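Collecting simulated pick-and-place demos without fooling yourself

Posted Monday, May 13, 2024, by Vaida Venckus

Most guides to collecting demonstrations in simulation tell you to get as many as you can and let the training sort it out. I tried that in November. The policy I got back was very good at hovering. So this is the slower way, written for people who already have a simulator running and some means of driving the arm by hand. I call my kitchen setup Clurnthorpe, and the scripts I use to record and replay are called Grarier. Any recorder will do if it saves joint states, gripper commands and every camera on one clock.

The task on this page is putting a paper towel roll upright in a bowl. It sounds dull, and dull is fine. You want something where a bad example is easy to spot.

Step 1. Write down what counts as done

Do this before you touch the controls. Mine reads: lower end of the roll inside the bowl, gripper open, arm backed off, roll still standing. If you leave out the last two you will end up saving demos that stop with the gripper still closed, and the policy will learn to stop there too. I've seen task definitions that run to a page and still don't say whether letting go is part of the job.

Step 2. Decide what changes between episodes

Bowl position, roll position, clutter on the counter. Pick ranges and put them in the config file. Don't nudge things by hand when you feel like it, or you won't be able to say later what the data covers.

I'm doubtful about the fashion for changing everything at once. Randomized wall colors are cheap to produce, and they look great in a report. A bowl sitting right at the edge of the counter is a harder case, and I'd take more of those over a hundred new walls.

Step 3. Drive the approach slowly, then pause over the target

Bring the roll across high, point the gripper straight down, and stop for a beat with a small gap between the roll and the bowl. Check the tilt. A slight lean is all right. If it's more than slight, fix it up here, where you have room. 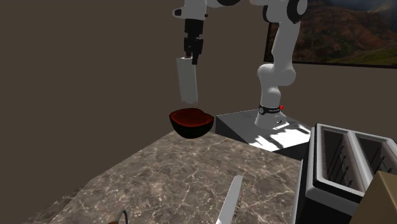
Step 4. Lower it, and don't save on contact

Come down until the lower end is inside the bowl. Plenty of people hit save at this point because the picture looks finished. It isn't finished by the definition in Step 1, so keep recording. Open the fingers, raise the arm clear, and leave the recorder going for 4 seconds with no input. Rolls do tip over in those 4 seconds. 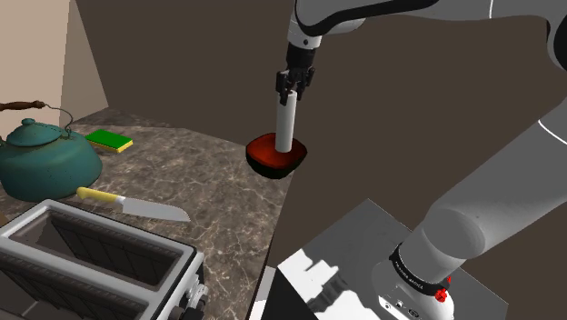 Lower end of the roll in the bowl, fingers still closed on the top. Too early to save.

Watch the clutter as well. A knife or a sponge on the counter costs nothing if the arm never goes near it, but it also teaches nothing. If you claim the policy copes with clutter, some of your episodes need clutter in the way.

Step 5. Look through the gripper view before you trust it

Wrist cameras get sold as the cure for everything. They help, but play back a few episodes using only that view and ask whether you could do the task from it yourself. With a fat object in the grip, a lot of the target is hidden exactly when you need it. 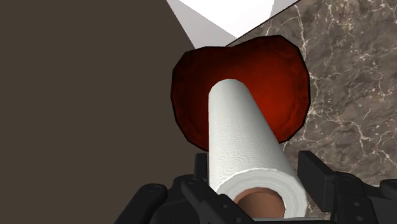 View along the roll from the gripper end. The far end covers part of the red shape behind it.

I keep the outside views in the training set for this reason — two of them, from different sides. Hunt, a wrist-only version I trained for comparison, did worse on lowering and about the same on everything before that. One comparison on one task, so take it for what it is.

Step 6. Throw things out

Replay every episode from its saved commands and check the end state against Step 1. Of 369 recorded episodes, 214 passed. Some 136 of the rejects were early saves or rolls that fell, and the rest had clock problems between cameras. If your pass rate is close to perfect, I would look hard at the check before celebrating.

Keep the rejects in a separate folder with the reason in the file name. Don't mix them back in because the training run looks short of data.

Step 7. Hold out positions as well as episodes

A random split will put nearly identical bowl positions on both sides, and your score will look lovely. Block off a region of the counter, collect there, and never train on it. I named my held-out set Ornevstead so I couldn't load it by accident with a wildcard. Report that number first, even when it's the ugly one.

The config file and the replay check are in the Grarier folder under tools. The camera clock fix is only in the newer version, so update before you record anything.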